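Jaltance Table Cell in Simulation: Set-up Guide

Section 7. The arm stops while it holds an object

7.1 When to use this section

Use this section if the arm stops in the middle of a run and the console shows code 556 (grip force out of limit). In our tests the code came most often with the mugs, and almost never with the baskets. The fault happens in the simulated cell, so no person can be hurt by it. Please treat it anyway with the same care, for the reason that the same program is later loaded to the real arm.

Before you begin, you need:
- the Zulu console, version of March or newer
- the run log of the stopped run
- the scene file, saved under a new name

CAUTION: Do not press Reset before you have saved the log. Reset clears the last 100 force values and they can not be recovered.

7.2 Securing the stopped run

1. Press Pause. Do not press Stop, which opens the gripper at once.
2. Save the log with the button Export.
3. Look at the gripper in the main view and note if it holds an object.
4. If it holds an object, note also how far the object is from the tabletop.
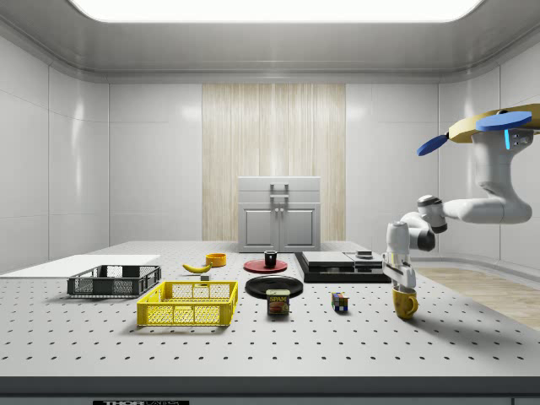
Figure 7-1. Arm with the yellow mug in the gripper, a short distance above the table.

5. If the object is close to the tabletop, as in Figure 7-1, go to 7.3.
6. If the object is high, or if it is over another object, first move the arm by hand control to a free area of the table. Use the slow speed only.

Note: A small gap between the fingers and the wall of the mug is easy to miss in the main view. Turn the view and look from two sides.

7.3 Releasing the object

1. Set the speed to 40 percent or less.
2. Lower the object in small steps until the contact signal changes to ON.
3. Wait until the force value is stable.
4. Open the gripper with Open Slow.
5. Raise the arm straight up. Do not turn the wrist during this movement, because a finger can catch the handle and pull the mug over.
6. When the fingers are clear of all objects, move the arm to the side and let it hang free.

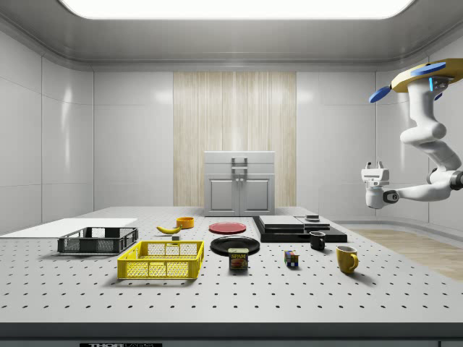

With the gripper free in the air, the force value must go back to zero. If it stays above zero, the sensor offset is wrong and the next grasp will stop with the same code. In this case open the Enus menu, choose Force Offset and confirm with Zero. The raw counter shows about 2,856 at a correct offset. A small difference is normal.

CAUTION: Never do the zero setting while the gripper touches something. Segundo Londoño did this one time in our group, and after it the arm pressed the can down with full force at every grasp, without any fault message.

7.4 Return to the start position

1. Check that each object is standing or lying on its own place, and that nothing has sunk into the table surface. If an object has sunk, load the scene file again.
2. Choose Home and hold the button until the arm does not move any more.
3. Compare your view with Figure 7-2. The gripper must point straight down.
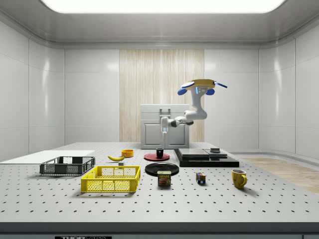 Figure 7-2. Gripper pointing straight down over the center objects.

4. Clear the code and start the run again from step one of the program, not from the step where it stopped.

Note: At Home the gripper is directly above the center objects. If you changed the layout and put a tall object there, raise the Home height before you start.

7.5 If the code comes back

If code 556 comes back at the same object, the friction value of this object is probably too low. Open the Nandinis object list, compare the value with the original scene file and correct it. If the values are equal, send the log and the scene file to Jhair Quintero and write in the message at which step the arm stopped. Do not raise the force limit to make the message go away.

Section last changed: 2025-12-26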